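Chapter 5
Where Things Are, and How Sure We Are About It 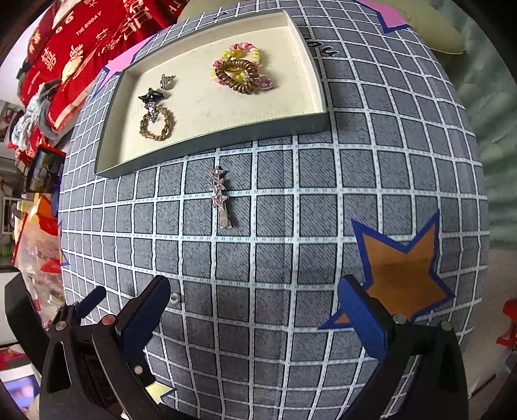

When I first started writing perception code, I thought the whole job was finding things. You feed in a frame, you get back a label and a position, you hand both to the planner, and off everyone goes. My first version of that pipeline was 136 lines long and I was terribly proud of it. It worked on wooden blocks. Then Angharad Sayce, who shared my office and had been doing this far longer than I had, put a bowl of hair ties in front of it (she has a mean streak) and it fell apart in the first minute.

So this chapter is about what I should have written. We'll get to code in Section 5.2, but I want to spend a few pages on the problem first, and small tabletop clutter is my favorite way into it.

Think about a spiral hair tie resting on top of a beaded one. Ask a detector for boxes and you'll probably get two boxes that overlap almost completely. Which one can you pick up? The boxes won't say. You need to know which loop is on top, and you need somewhere to put that fact once you know it. In the Grendden library, which we'll use from here to Chapter 9, that somewhere is called the relation table, and it's a plain list of pairs: this thing covers that thing. It looks almost too simple to bother with. Bother with it! Half the planner's good decisions come out of that list.

Then there's the background. If your tablecloth has stars printed on it and one of your objects is a clip decorated with stars, a detector trained on shape alone is going to have a bad day. I've watched one plan a very confident grasp on a piece of printed cloth. Depth helps, but a clip lying flat is only a little taller than the cloth under it, and a cheap depth sensor can lose that difference in its noise. We'll use a cue from motion instead. As the camera moves, a printed star slides along with the surface it's printed on, and a real object shifts very slightly against it. Section 5.4 does this properly, with 12 frames and a bit of geometry you already met in Chapter 3.

A word about the lens. A wide lens at the wrist bends straight lines, and it bends them most toward the corners. You can undistort every frame before you do anything else, or you can detect in the raw image and correct only the points you care about. I used to be firmly in the first camp. These days I do the second, mostly for speed, and I'll show you both so you can argue with me.

Last thing before we start, and it's the one I care about most: every position your code reports should carry a number saying how far off it might be. When I say 95 percent in this book, I mean that the true position falls inside the stated region 95 times in 100 over many trials, and I'll expect you to check that it does. The planner in Chapter 6 reads those numbers and uses them to choose between grasping now and moving in for another look. Give it made-up ones and it will make awful choices very quickly.

What you'll need

Grendden installed and running, as set up in Chapter 1
The Tiltex recordings for this chapter, 48 short clips in one folder
Your undistortion function from Exercise 3.7
A pencil, please, for Section 5.3

5.1 A detector that admits it doesn't know

Let's open the first Tiltex clip and step through it slowly. Before you run anything, write down on paper every object you think you see and which ones are touching. Keep that list next to you. We're going to compare it with the detector's output, and on my own first try I had two mistakes and the detector had five.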